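Linen, hours and lint: a conversation with Chunhua Jiang
27 March 2026
By Sheldon Morin

Chunhua Jiang has managed textile services at the Detthorpe site of Folama for 7 years. The plant processes sheets, towels and table linen for hotels, and 2,233 kilograms leave the building on an ordinary weekday. I asked her how a sheet reaches the end of its life.

"Usually in the wash, and usually earlier than it should," she said. "People blame the ironer. The ironer does very little to cotton if the roll padding is sound. Damage comes from chemistry and from metal edges."

The chemistry is the easier part to measure. Detthorpe sends a strip of test cloth through the main wash each month and has its tensile strength checked at an outside laboratory. Jiang regards a loss of a fifth after 50 cycles as acceptable. When she arrived the figure was close to double that.

"The bleach was going in too hot. The dosing pump was set correctly, but the valve opened before the cold fill had finished. We moved the signal by 2 minutes and the next strip came back within limits."

Her predecessor, Rosaire Boychuk, had kept the laboratory reports in a ring binder, and she still uses it. The reports are filed by washer number. She would have preferred date order but has not changed it. 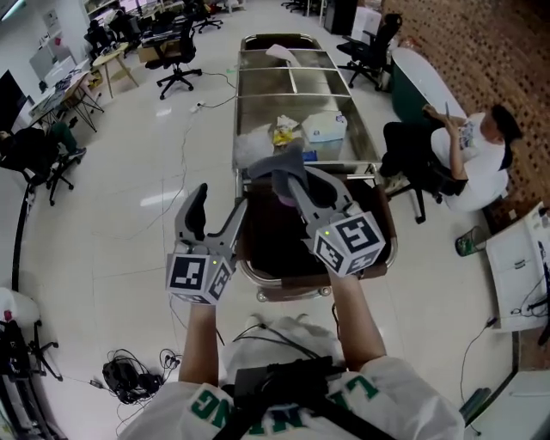 Handling losses are harder to trace, as a torn hem carries no record of where it was torn. Jiang began by marking rejected pieces with a code for the type of fault: edge tear, snag, rust spot, scorch. Snags led the list. She then turned to everything that linen rests against between the dryer and the packing bench. Long stainless-steel carts do well in her assessment, provided that welds are ground flush and corners are checked with a piece of old stocking. "Drag the stocking along the rim. If it catches, a pillowcase will catch."

Rust spots were the second group. Most came from hairgrips and pen clips that had passed through sorting, and a smaller number from a corroded bracket under a chute. The bracket was replaced in September. Sorting remains a manual job, and Jiang does not expect that to alter the figures much in either direction.

Does she favour polyester blends? "For sheets, yes. For napkins, no. A blended napkin doesn't absorb properly and the guest notices. Picard supplies us with pure cotton for the table and a half-and-half cloth for the beds."

One customer, Illotel, asked last year for a guaranteed number of washes per sheet. Jiang declined to give one. She offered a replacement rate instead, calculated over 300 pieces drawn from stock and inspected on a light table. Océane Lavoie, who negotiated for the hotel group, accepted after seeing the first set of results.

"A guarantee would have covered sheets used to clean shoes," Jiang said. "We see a good deal of that."

Her present concern is water hardness. The softener is regenerated by timer, and she wants it controlled by volume. The quotation is on her desk.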